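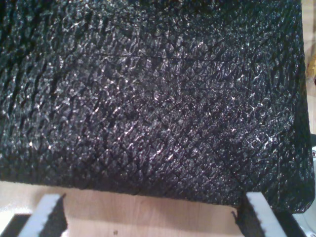 What do we want the arm to do at the club demo in Brostville? Pick up one piece of textured black material from the table, carry it across, and put it down flat, with no hand touching it after the start.

Notebook, Mahlangu Robotics Club, bench 2
August 10, 2024
Written by Ruan Khumalo

Present were Nobuhle, Wian, Deok-su and me. Gerrit came later with the key of the cupboard.

We began with the grip height. Last time Wian had set the fingers too low and they pushed on the table before closing, so the controller stopped with a force error. I raised the approach by 11 mm and we made the closing slower. The script is called pick_sheet_b. Please do not edit pick_sheet_a any more, I keep it only for comparing.

Opening command is 80 now. With 79 it also works, but Deok-su prefers to have the same value in all scripts and I agree with him.

The textured material is more difficult than the cotton cloth we used in April. Cotton lets itself be pinched in any place. This one is stiffer and wants to stay in the shape it had before, so when the fingers pull on the edge the rest of it comes up like a board. Nobuhle thinks we should pinch nearer to the corner. We tried it two times. On the first try it slipped out at the lift. On the second it held until the turn, and then one side dropped and the program went on as if nothing had happened. We need a check of the finger position after closing. If the fingers are fully closed there is nothing between them, and the program must go back to the start.

To do for the check: read the position, wait half a second, read again, compare. Wian writes it.

Then we looked at the mounting. After a fast move I had the feeling that the arm was shaking more than before, and I wanted to know if it came from the base or from my acceleration value. Deok-su put his hand on the table during the move and said the table itself was moving. I brought the acceleration down by half and the shaking became much less. We still want to go over the base bolts with the proper key, which is in Lutgate until next week.

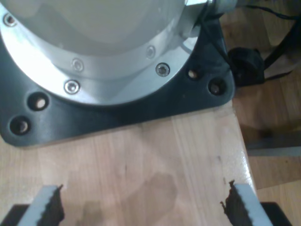 Gerrit Mabaso objected to slowing everything down: in his opinion the judges give points for time also, and a slow arm that never drops anything would still leave us in the middle of the table. He would keep the fast move for the empty return and use the slow one only when the fingers hold something. I find this correct and will make two speed settings in the script.

Cost so far is 735 on the club sheet, with the spare pads from Prurora included. Nobuhle has the receipt.

Open points:
Finger position check (Wian)
Two speeds, loaded and empty (me)
Bolts on the base, when the key is back (Deok-su)
Try the pinch from the long side also, we did only the corner today

Power off at the wall, the laptop is charging in the cupboard.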